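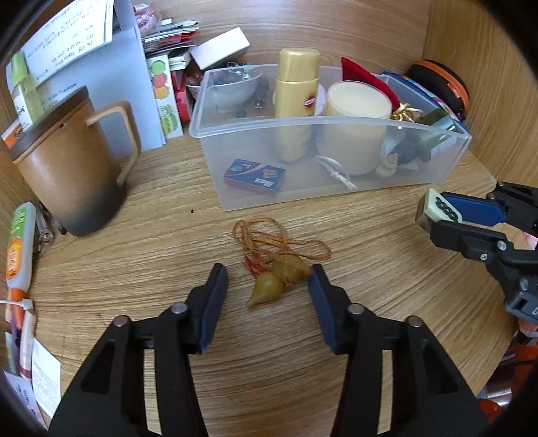
Figure 1. Gourd-shaped pendant with cord and red tassel on a wood-grain desktop; clear storage box with mixed small items behind.

Storage of Small Mixed Objects
Handout 4: Sorting, corded items and box layout
Prepared by Ieuan Gronow

4.1 Scope

Handout 3 dealt with drawers and shelving. The present handout covers objects that fit in the palm of the hand and are kept on or near a desk: charms, cords, pouches, small containers, stones, cards and packets. Such objects are rarely alike in shape or weight, and most household systems put them together in one open box. The questions for this unit are how that box should be divided, and how an object with a cord attached should be put into it.

Read section 4.3 before the Monday practical. Section 4.5 can be left until afterward.

4.2 Terms

Host box: the main container, normally open or with a removable lid.

Insert: any smaller container placed in the host box to hold loose pieces. The small white bowl at the left end of the box in Figure 1 is an insert; it holds small stones and trinkets.

Standing item: an item stored upright, with its base on the floor of the box.

Filler item: a soft item that can take the shape of the space left over. Cloth pouches are the usual case.

Trailing item: an item with a cord, string, chain or tassel that extends past its body. The pendant in Figure 1 is a trailing item twice over, having both a loose cord and a tassel.

4.3 Corded items

Most damage to small collections in shared boxes comes from cords. A loose cord catches on whatever is next to it. When one item is lifted, a second comes up with it and drops. The fall is short, but the second item often lands on something hard.

The thin orange-brown cord on the pendant lies in a loose tangle that loops across the desk. In this state it should not go into the host box. The procedure is as follows.

1. Set the pendant on a flat, clear surface. Light surfaces are preferred for dark cord and dark surfaces for pale cord.
2. Find the point where the cord leaves the body. On a gourd shape this is commonly at or near the upper lobe.
3. Work outward from that point. Do not pull on the free end.
4. Where the body is wrapped with knotted cord, leave the wrapping alone. Only the loose length is to be opened out.
5. Straighten the tassel by hand, from the knot down. Do not comb it.
6. Coil the loose cord in flat turns, each turn no smaller than the body of the pendant.
7. Place the coil and the body together in a pouch or a paper fold, with the tassel lying straight on top.

Cord that is not attached to anything is coiled in the same way and kept by itself. The coil of gold cord at the right end of the box is stored acceptably, although it shares the corner with a pale green jade-like piece and a small figurine. Under the rules in 4.4 the cord would be moved.

Note also the white string that trails down toward the front wall of the box, beneath the wide round container. String under a container is a common fault. It should be cleared before the container is next lifted.

4.4 Layout of the host box

Rule A. Tall items go at an end or along the back. The tall cream bottle in Figure 1 will be used in class as the test case: students should state where they would put it and what it would rest against.

Rule B. Wide, flat-lidded containers may carry a light item on the lid only if the lid is level and the item is in a pouch.

Rule C. Hard small pieces go in an insert. The figurine and the jade-like piece are to be treated as hard small pieces unless the material is known to be soft.

Rule D. Cards and small card boxes stand on edge against a wall. The blue and red card box at the front bottom is lying down. Standing it up would free floor area, provided that its height does not exceed that of the wall.

Rule E. Filler items go in last. The red cloth pouch should not be counted as filler until its contents have been checked.

The rules are applied in order. Where two conflict, the earlier one holds - students lost marks on this point in June.

4.5 Reference boxes

The practical uses two clear boxes from the course store. The Cusau box has an inside length of 248 mm and the Lirnmont box an inside length of 494 mm. The Lirnmont box is supplied with two Tazi dividers, which slide but do not lock. Clear walls are used in both cases so that the floor of the box can be checked from the side.

Allow 30 minutes for sorting and layout. Paper, sticker sheets and printed packets are outside the exercise and should be put in the Mavetti tray before work starts. They are covered in Handout 5 with folders.

4.6 Preparation

Bring one trailing item of your own and one container that could serve as an insert. Draw a plan of your proposed layout at half scale, seen from above, with each item labeled by type (insert, standing, filler, trailing). Items under other items are drawn in broken line.

Plans go in the box outside Room 1381 before the practical. Plans without a scale will be returned unmarked.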